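Kendano Forum > Simulation > Collecting demos

How many demos per kitchen task?

tunel_dan
Started on the stove tasks in our sim kitchen this September. I have 100 teleop demos for moving the pot and the policy still misses the handle. Do I keep going to 600 or change something?

gollix_user
Change something. 100 is enough for one pot if the start poses vary. Did you shuffle them?

tunel_dan
Only the pot. The arm always starts in the same place.

gollix_user
That's your problem then.

marrowfat
I don't agree. We varied everything at Nic Aodha and it got worse until we had a lot more data. Fix the arm start, get it working, then widen. What cameras are you using?

tunel_dan
2 views, one on the stove and one at the gripper.

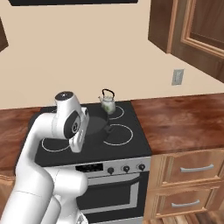
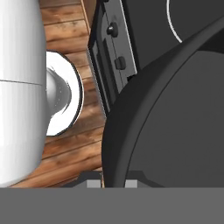 I threw out every run where I paused too long, which left 129 good ones out of the last batch. Most of the pauses happen when I'm lining up and can't judge depth. The wrist view doesn't help much when something like that white mug takes up the whole left side of it. I end up steering from the stove view and guessing the last bit. Should I drop the wrist view from training?

marrowfat
Keep it. The policy needs it for the last few centimeters even if you don't.

gollix_user
I'd train once with and once without before collecting more. And put the paused runs back in. Slow isn't bad data.

marrowfat
It is if the policy learns to stop.

tunel_dan
OK, running both tonight. Will post the numbers.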